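Letano Property Care: Work Request Log
Request type: Laundry room, spray and wipe-down
Status: Open, waiting on part
Reported by: Hedvika Jireš
Handled by: Oldřich Čierny
Opened: 12/8/18

Reported problem

Film on the laundry room surfaces keeps returning after cleaning. The wall is streaky at hand height and the outside of the dryer feels tacky. Reporter has wiped it down twice this week with the usual cleaner. She also says one of the spray bottles drips from the neck when the trigger is pulled and puts out very little.

Entry 1, Oldřich Čierny

Went over the room with Hedvika. The film comes off on a white cloth and leaves a gray smear with a faint soap smell. Wiped one patch with plain warm water and a second patch with the cleaner at the strength she has been using. The water patch dried clear. The cleaner patch dried with streaks.

Asked how the cleaner is being mixed. She fills the bottle to the shoulder and adds two capfuls of Inberg concentrate. The sheet taped inside the supply cupboard says one capful, but it was written for the old, larger cap.
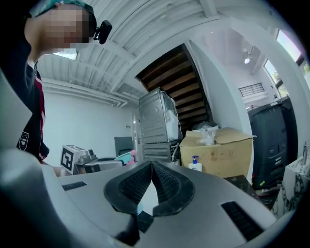

Can the walls be wiped with the same cleaner as the machines?
The same cleaner is fine on both at the lower strength. Spray the cloth and leave the wall alone, then go over it once with clean water. On the machines, keep the cloth damp only and stay away from the control panel and the vent.

Entry 2, Oldřich Čierny

Measured the caps. Working mix is now 700 ml of water to one level new cap. Wrote this on the cupboard sheet and crossed out the old line. Did the wall again with water only, two passes, changed the cloth between them. Streaks gone on the lower part. A dull band remains near the door and will need another pass.

The tacky feel on the dryer is lint stuck to dried cleaner. Soft brush first, then damp cloth, then dry cloth. Wiping without brushing just moves it along.

Entry 3, Thắng Mai

Checked the spray bottles. Three in use, two work normally. On the third, the collar had been put on crooked and the thread on the sprayer is worn on one side. Took the head off, rinsed it, ran warm water through the trigger for a minute and put it back on straight. The drip is slower but still there. Swapped the head with one from a good bottle and the drip followed the head, so the bottle itself is fine.

Replacement heads are in the Ovimura catalog, same page as the refill bottles. Check the neck size before ordering. The Bashir heads we had last year look the same and do not seal on these.
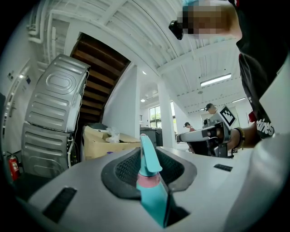 p. 325

Entry 4, Oldřich Čierny

Ordered two heads, one to fit and one to keep on the shelf. Until they come, use the two good bottles and leave the third empty in the cupboard with tape on the trigger. Please don't top it up.

Entry 5, Hedvika Jireš

Used the new mix for three days. No new streaks on the wall. The dryer is clean on the sides. I still can't reach the back of the lower machine with the brush. The handle is too short and I don't want to pull on the hoses.

Entry 6, Thắng Mai

Don't move the machines. There is a long flat duster on the hook next to the mop. Slide it in dry from the side, turn it, and pull it straight out. If it comes out wet, stop and add a note to this request.

Entry 7, Hedvika Jireš

Duster came out dry with a lot of lint. Did it twice. Band by the door is gone after one more water pass.

Remaining: fit new sprayer head, remove tape, close request.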